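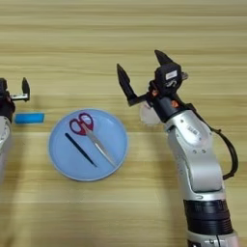

Ticket 647 – Drucker im Büro Forsyth druckt nur noch leere Seiten bzw. gar nicht
Status: offen, in Beobachtung
Gemeldet von: Su-chen Man
Bearbeitet von: Aksel Oddsson

08:10
Anruf Su-chen. Lieferscheine für Ustville kommen nicht raus. Warteschlange zeigt 37 Aufträge, alle "wird gedruckt". Drucker selbst meldet bereit, Display normal, Papier drin. Lampe grün. Seit gestern Nachmittag so, vorher angeblich nie was gewesen.

08:25
Aus der Ferne auf den Printserver. Spooler gestoppt, Ordner geleert, Spooler neu gestartet. Testseite geschickt – kommt an, wird eingezogen, Seite leer. Zweite Testseite: bleibt hängen. Also zwei Probleme oder eins mit zwei Gesichtern.

08:40
Treiber angeschaut. Auf dem Server liegt der alte vom letzten Umzug, auf dem Rechner von Su-chen ein anderer. Warum weiss keiner. Vermutlich hat Windows sich beim Update selbst bedient. Treiber auf dem Client runter, neu verbunden, zieht jetzt den vom Server. Aufträge laufen wieder durch, Seiten aber weiter leer.

09:15
Bin rübergefahren nach Dilldale. Toner raus, geschüttelt, wieder rein. Siegelstreifen war ab, daran liegts nicht. Statusseite direkt am Gerät ausgelöst: sauber gedruckt, schwarz, gestochen scharf. Hardware also ok!! Leere Seiten kommen vom Rechner.

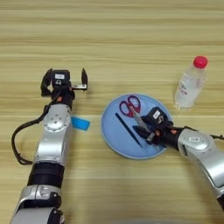
Danach Testdruck aus dem Editor: Text da. Aus dem PDF-Betrachter: leer. Aus Aka (Lagerprogramm): leer. Aka baut die Lieferscheine intern als PDF, passt also zusammen. Im PDF-Betrachter "Als Bild drucken" angehakt – Seite kommt, dauert halt ewig.

10:05
Schriften verdächtigt. Aka bringt eine eigene Schrift mit, die wird nicht eingebettet. Auf dem Server fehlt sie, auf dem Client ist sie doppelt drin, zwei Versionen. Ältere gelöscht, Client neu gestartet. Lieferschein gedruckt: Kopf und Adresse da, Positionen fehlen. Immerhin.

10:30
Druckersprache umgestellt, PCL6 auf PostScript. Damit vier Lieferscheine hintereinander raus, komplett, auch mit Barcode. Su-chen informiert, soll bitte normal weiterarbeiten und NICHT zehnmal auf Drucken klicken wenn nichts kommt. Ticket auf "gelöst" gesetzt.

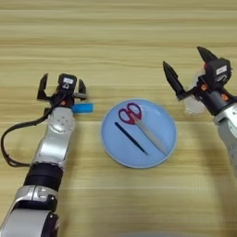

Su-chen Man, 11:20
Bitte wieder aufmachen. Lieferscheine gehen, danke dafür, aber die Etiketten kommen jetzt quer und auf A4. Vorher liefen die aus Fach 2. Muss bis 14 Uhr den Rest für Ustville rausschicken, sonst steht der Fahrer hier rum. Und das Handscannen der Barcodes klappt bei den kleinen auch nicht mehr, die sind irgendwie gestaucht.

11:35
Ticket wieder offen. Klar, mit der Umstellung sind die Facheinstellungen zurückgesetzt. Mein Fehler, hätt ich vorher sichern sollen. Zweite Warteschlange angelegt, gleicher Drucker, gleiche IP, aber PCL6 und fest auf Fach 2, Format Etikett, Hochformat. Name: Forsyth-Etikett. Die alte heisst jetzt Forsyth-Lieferschein.
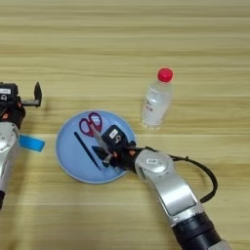
In Aka beide Vorlagen neu zugeordnet. Achtung, die Zuordnung hängt am Benutzer und nicht am Arbeitsplatz – wer sich neu anmeldet, muss das nochmal einstellen. Skalierung stand auf "An Seite anpassen", daher die gestauchten Barcodes. Auf 100 % gestellt, Scanner liest wieder alles.

12:10
Rückmeldung Su-chen: Etiketten ok, richtiges Fach, richtige Richtung.

Noch offen:
Treiber auf dem Server erneuern, aber erst nach dem Jahresabschluss im Dezember
Schrift von Aka auf dem Server nachinstalieren
Automatische Treiberupdates per Richtlinie abschalten
beim Hersteller von Aka fragen, ob man die Schrift einbetten kann (Anfrage raus, noch keine Antwort)

Wiedervorlage bei mir. Wenn wieder leere Seiten kommen bitte hier drunter schreiben, kein neues Ticket. A.O.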